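Murkemano Two-Arm Kitchen Build: Progress Report to the Geltthorpe Workshop Fund

Reporting period: to the end of February
Prepared by: Demyd Nechyporuk, project lead

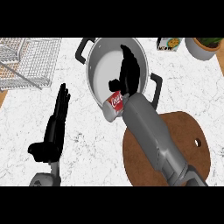 1. Summary

The Murkemano project is building a pair of robot arms, each with a multi-fingered hand, for light work at a kitchen counter. The build is taking place in the shared workshop at Geltthorpe. During this period the project completed its simulated kitchen, moved the control software to the current version and began assembly of the first physical arm. Work on the second arm has not started. The project remains within its award.

2. Work in simulation

All trials to date have been carried out in simulation. The simulated counter has a marble surface and carries a large two-handled cooking pot, a wire dish rack, a round wooden cutting board and smaller items, among them a drinks can. The task under study is the transfer of the can between the counter and the pot. It is carried out by the right arm, while the left arm is held clear with its hand open.

A total of 400 trials were run in the period, of which 357 were completed without a dropped can or contact with the rim of the pot. The remaining trials have been reviewed. Most of the faults arose when the can was gripped too near the wrist, so that it lay at an angle and one end came close to the rim. The grip routine has been revised and a further set of trials will be run before any figure is put forward as a final result.

The forearm of the right arm passes low over the cutting board in several of the planned paths. No contact has been recorded, but the clearance is smaller than the project would accept on real equipment. A higher path is being prepared.

3. Physical build

The base plate and shoulder joint of the first arm have been fitted to the workshop bench. The forearm panels were delivered by Kouris and two were returned because the screw holes did not line up. Replacements have been received and fitted. The finger joints are being printed on the workshop's own machine, which is shared with other members and is available to the project on weekday evenings only.

Wiring of the first hand is complete as far as the thumb. The motor boards, supplied by Serari, have been bench tested and one was found to run hot under load. It has been set aside and will not be used until the supplier has replied.

4. Spending

The project has spent 83 per cent of the funds released for this stage. The largest items were motors and motor boards. Bench hire was charged at the agreed rate. No spending has been moved between budget headings, and receipts are held at the workshop for inspection.

5. Delays and risks

The build is seven days behind the agreed plan as a result of the returned panels. The project expects to recover this time during hand assembly, provided that the printed parts are ready. The main risk is the motor board fault. Should the supplier be unable to provide a replacement, a different board will be needed and the mounting bracket will have to be redrawn.

6. Next period

The project will finish the first arm, repeat the simulated trials with the revised grip and carry out a first powered test of the arm with no object in the hand. The emergency stop will be checked by a second workshop member before that test takes place. Approval is requested to order the motors for the second arm ahead of the next payment, at the price already quoted.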